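The winter I turned sixty-eight, the library put me on a telephone list. You rang a stranger once a week for 15 minutes and had a natter. I'd signed up to do the ringing, I want that understood, but there was a mix-up with the forms and I was down as one of the lonely ones.

So there I was in December, halfway through a crumpet, and a young man called Amr Kamel rang to ask how I was bearing up.

"Bearing up under what?" I said.

He went quiet, and I heard paper rustle. He was a student, twenty-two, and he had a sheet of questions. Did I have a hobby? Did I see much of my neighbours? I said I saw plenty of Huia Sutcliffe next door, mostly the back of her, going in.
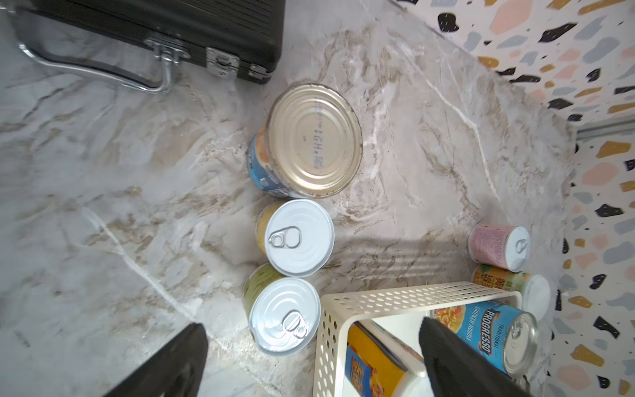
Why didn't I just tell him about the mix-up? I liked his voice, and my own phone hadn't rung since the dentist.

He rang again the next week, and the one after. I told him about my years at Delaunay, the hat factory, where we had 134 girls on one floor and a foreman who sang. He told me about Jornley, where he'd grown up, and how he'd moved here for his course and hadn't met a soul over thirty apart from his landlord. All his friends were the same age to within a few months, he said, like eggs in a box. I said mine were too, only there were fewer eggs.

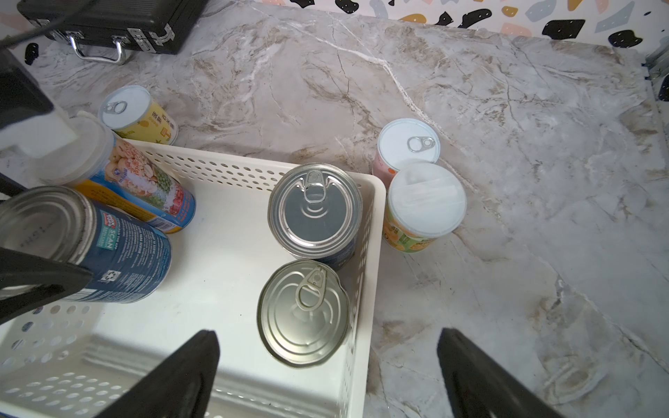
Well, by the spring we'd given up on the sheet altogether. He'd ring with his tea on and I'd tell him when to turn the gas down. Once he asked me whether he should finish with a girl, and I said how should I know, I've been wrong about every man I ever met – but I gave him my opinion anyway, at length, and we went well past our time.

Then Huia caught me laughing through the wall and wanted to know what was going on. I told her the lot. She was furious, I mean properly put out.

"I've been on that list since the autumn," she said, "and I got a woman who talks about her knees." 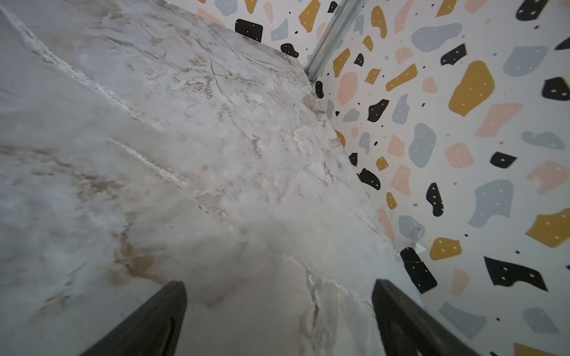
I had her round the next time he was due. We sat with the phone between us on the arm of the settee and she'd put lipstick on, for a telephone. When it rang she snatched it up before I could get there.

"This is Huia," she said. "I'm 100 per cent lonelier than she is, and I can do you a proper curry."

There was such a long pause I thought he'd hung up. Then I heard him ask her, ever so politely, how long you do the onions.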